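Spent my afternoon at the Rallbridge open day and my camera roll is a mess, so thread time. Gripper stuff first, then the rest of the building.

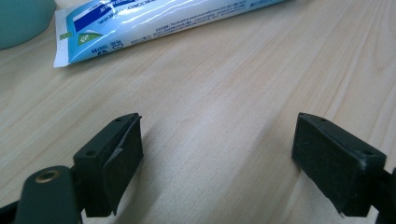 tess in the toolroom
@toolroomtess · 29th December

So the part I drove out for was the hand-held gripper table. You hold the gripper yourself, two black fingers out in front, and you go pick things up with it. The tube in my photo was one of the things lying on the table and I got way too attached to it.

I figured I'd be great at this. I have thumbs, I use tongs, I've worked a claw machine or two in my life (lost, but still). Then they hand you the thing and suddenly you have two fingers, no wrist feel, and a tube that wants to roll.

First try I came in too high and closed on air. Second try I got it by the flat crimped end, which felt like a smart move right up until the fat end swung down and I dropped it. The kid behind me in line said "ooh" in a very unkind way.

What worked for me was coming in low, one finger on each side of the body, and closing slower than feels natural. Got it up, moved it over, set it down. I would like it on record that I did a little fist pump with my free hand.

Look at the pads on those fingers, by the way. One has a scuffed, kind of frayed edge, and I loved seeing that! I run a label line for a living and I trust a tool a lot more when it looks like it has had a job.

Also a fan of the brass-colored ring set into the green arm. I took one picture of the table and I've zoomed in on that ring more than on the thing I was supposed to be picking up.

The pitch from the Rallbridge folks, as I understood it: a person does the task by hand with the gripper, the recordings go into training, and later an arm with the same kind of fingers has a go at it. They had a screen up with the count for their Skokow project, 2,246 recordings so far. They want a lot more.

I asked how many of those were people dropping stuff. The answer was "plenty," and apparently they keep some of them. So my crimp-end disaster may live on somewhere. You're welcome, science.

Next room was the Skokow arm itself doing small items into a tray. 30 minutes per demo slot, and I stayed for two of them because they let me. It's slow! Slower than I expected, slower than me even. But it came in low and closed gently, same as I'd just figured out next door, and I got weirdly proud of it.

It did get stuck once, on a floppy pouch. Hovered, backed off, hovered again. The whole crowd was leaning in like it was a penalty kick. Somebody clapped when it finally grabbed.

Coffee was by a local place called Bernetti and the line for that was longer than the line for any robot. Get the almond thing. I got the almond thing twice.

Small gripe: they gave out 200 wristbands and mine was number 192, so I came very close to driving all that way for a parking lot. If you go to the next one, go early. The one in November filled up too, I'm told.

Second small gripe: the Assunção talk on tool changers was at the same time as the second arm demo, and I picked the arm. If anyone here sat in on it and took notes, please send them my way, I'll trade you photos.

Forgot to say, the gripper is heavier at the back than it looks. My forearm is sore tonight. If you try it, tuck your elbow in against your side, made a big difference for me on the last couple of picks.

More pics tomorrow once I sort out which ones are just my shoes.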